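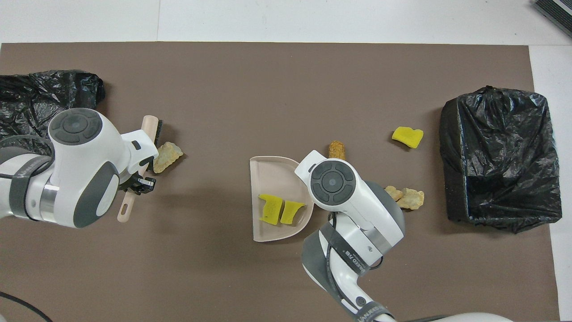

Frequently Asked Questions: Hudbridge Student Robotics Program

General

What is the Tabletop Clean-up Project?
The Tabletop Clean-up Project is the main student project of the Hudbridge robotics program. Teams program a pair of robot arms to clear a mat using a brush, a dustpan and a lined bin. Completed work may be entered in the Radbridge Challenge, held each November.

Who may enrol?
Enrolment is open to secondary students in Years 9 to 12. No earlier experience with programming is required. Students under 18 must return a consent form signed by a parent or guardian before their first session.

How large are the teams?
Each team has up to 6 students. Students may nominate one person they would like to work with, and the program coordinator will try to meet these requests.

Who coordinates the program?
The program coordinator is Svyatoslav Lytvynenko. Questions about enrolment, attendance or access needs should be sent to him through the program office.

The task

What is placed on the mat?
The mat is set with pieces of crumbly food and torn yellow sponge. Food breaks up when it is handled and sponge does not, so teams will need to plan for both. Pieces are laid out by a supervisor and may not be moved by hand once a run has started.

Must the arms use the brush and dustpan?
Yes, for food pieces. Sponge pieces may be swept or picked up directly with the gripper. A piece is counted once it is inside the bin.

How long is a run?
A run lasts 300 seconds. The clock is not stopped if a tool is dropped. Teams are given 10 practice runs before assessment, and unused practice runs cannot be passed to another team.

Does the bin liner need to be fitted by the robot?
No. Students fit the liner before the run and fold it over the rim of the bin. Spare bags may be left on the mat, but an arm that becomes caught in one must be stopped by a student at once.

Can a team bring its own brush or dustpan?
Teams may supply their own brush if the handle can be held safely by the gripper. The dustpan is supplied and must not be altered. Tape, glue and magnets are not permitted on either tool.

Safety and conduct

What safety rules apply?
Students must complete the Gounder Safety Module before they operate an arm. Long hair must be tied back and loose jewellery removed. Hands must be kept off the mat while the arms are powered.

May students eat the leftover food pieces?
No. All food used in the project is to be thrown out at the end of the session.

Fees and dates

What does the program cost?
There is no fee for students at member schools. Other schools pay a yearly contribution of $3000, which covers one team. Schools that would find this difficult may apply to the Vukmont Bursary.

When do enrolments close?
Enrolment forms for the coming school year must reach the program office by 24 December 2018. Late forms will be placed on a waiting list.

What happens if a student misses a session?
Parents or guardians should notify the office before the session begins. A student who misses the safety module must complete it at a later sitting and may help with planning and code in the meantime.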